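Search this site Enter keywords Go

Print this page | E-mail this page

Pet Products Trade Course
Handout for session 5: Writing a spec for a cat litter tray

Last updated: August 11, 2020

Last session we did collars and leads, and I promised we'd move on to something with fewer moving parts. So, litter trays! I know, I know. But I learnt more about buying from trays than from anything else I've stocked, mainly by getting them wrong, and the homework builds on this so please do read it all the way through.

Start with the size. Most first orders I see are for trays that are too small, as small ones nest well and look cheap per carton. A grown cat wants room to turn round. Measure a big cat nose to base of tail, add half again, and write that down as your inside length. INSIDE length – suppliers quote the outside rim unless you tell them otherwise, and a rolled rim eats up more than you'd think.

Then the walls. Kittens and old cats need a low front, diggers need a high back, and your customers will have both kinds. The Ultow tray we passed round in class has a dipped front and I still think it's the best shape for a small shop that only wants to carry one line. The Derkov is the same height all round. It's a good strong tray, but I wouldn't give it to a stiff old cat.

Plastic. Ask what it is and get the answer in writing. You want something that doesn't scratch easily, as scratches hold smells and a smelly tray comes back to the shop (with the customer, who is cross). Rub a sample with the edge of a metal scoop and have a look at it under a lamp. A gloss finish shows every mark, a light texture hides them but is harder to wash. I go for gloss inside and texture outside, though some of you argued the other way and that's fine, just say why in your spec.

Hoods and doors. Keep the hood as a separate item with its own code. Plenty of people buy one, take the door off within a week and never put it back, so ask for clips that can be undone with one hand. Birkett sell spare clips in bags of 100 and I wish everybody did.

Now the money bit. Say the factory minimum is 2,000 trays. That sounds fine until you work out the floor space! Ask whether you can split it across 2 colours or mix bases and hoods, and ask BEFORE you talk price, or the answer changes. Noltis let me split my first order and I stayed with them for years on the strength of it. Get the carton size too, and how many trays nest in each. If they're packed too tightly the bottom ones stick together and someone in your stockroom will be swearing at them.

For next time, write a one-page spec for a tray you would sell in your own shop. Inside measurements, wall heights front and back, plastic, finish, colours, packing, minimum order. No drawings needed, but if you like drawing then go ahead – a side view helps most. Bring it on paper, we'll swap and pick holes in each other's.

Scoops and liners are in the next handout.
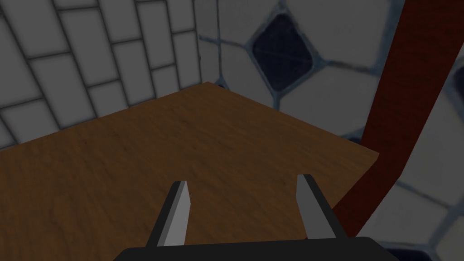

Leeds, August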